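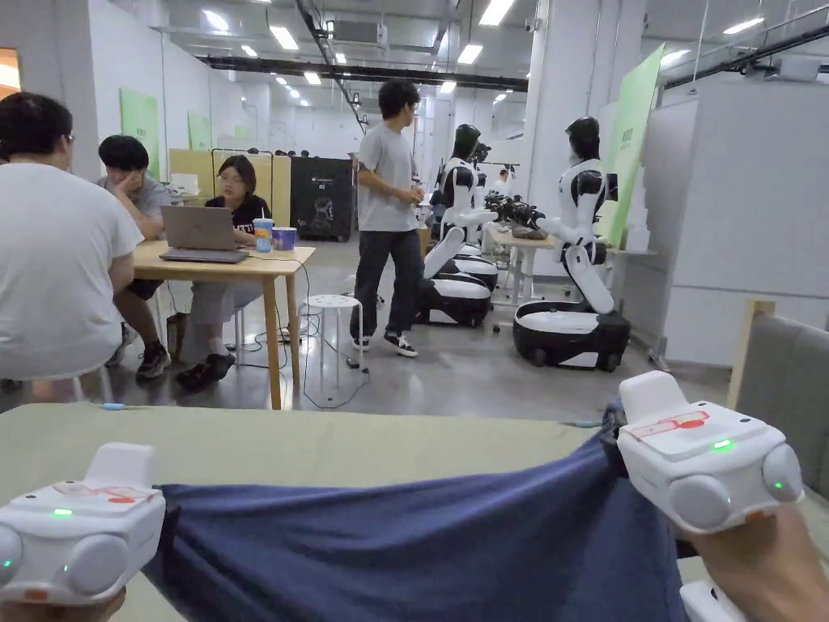 Navy cloth on the green table, mid-fold, with the rest of the room carrying on behind.

I'd been promising Natalia Cuautle I'd come and see the Skilville open afternoon for ages, and in October I finally got on the bus and did it (6 stops, one very slow driver, no complaints). I was expecting something like a trade fair with carpet and leaflets. It's much more like a big shared workroom! Grey concrete floor, beige partitions, people at laptops with their drinks next to them, a rail of clothes hanging up, and everybody getting on with their day while we visitors wandered about in between.

I spent most of my time at the folding table, because I am that sort of person. The top is a light green, a lovely colour to work on, and a dark navy cloth shows up beautifully against it. You take a corner in each hand and stretch it out first, and the middle sags and goes into loose folds whatever you do. Mine at home do exactly the same. Natalia says they get through roughly 100 folds on a busy day, and I'd believe it – I was tired just thinking about the ironing.

She also told me her trick for big cloths, which is to let the near side hang over the edge of the table and bring it up last. I've tried it since on my own tablecloths and it does save a lot of walking round.

The Cloltine stand was shut by the time I got there, sadly. Tea was in the Brusico room down the corridor, decent biscuits, not enough chairs. Allow longer than the 30 minutes it says on the website, and wear something warm on your feet.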